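Small tables thread. We moved into the flat on Favberg Street in February and I have been sorting out one surface at a time. The coffee table is first.

1/ The rule I set is that whatever lands on the table in the evening has to have somewhere to go by morning. Most of it didn't. It went from the table to the windowsill and back again.

2/ The table came from Erby, the secondhand place behind the bus station. 4000 points on their trade-in card, which I had been saving up from old kitchen chairs. Square, light wood, small. I wanted a round one but they never have round ones.

3/ Sanded the top and gave it 2 coats of Werus oil. Left it alone for a full day between coats. The tin says you can go sooner. The first coat looked patchy near one corner and the second mostly evened it out.

4/ Size matters more than I expected. On the old table you could lose a plate. On a small one, five or six things and it's full, so you notice.

5/ Things that always come back: the remote, a bottle, a bowl, and small stuff out of pockets. Tried a tray for all of it. The tray took up half the table and then the remote went next to the tray. Gave the tray to my sister.

6/ What works so far is one wide bowl for the small stuff and nothing else allowed to hold things. Bottles go back to the kitchen when I do. The remote stays, I stopped fighting that one.

7/ The evening clear takes me less time than finding my keys used to. I do it before brushing my teeth.

8/ Somebody asked about carpet. Yes, it's pale and yes, I worry about it. Felt pads under all the legs, and oil only goes on outside on the balcony.

9/ Next is the hall shelf. 30 centimeters deep and nothing fits on it properly.

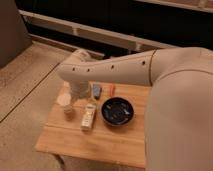 Khurana Small Spaces
@khuranasmallspaces · 2023-03-01
10/ Black bowl, white remote, clear bottle. The bottle and the round white thing beside it go to the kitchen, and the little blue-gray and orange bits go in the bowl. Hall shelf in a separate thread.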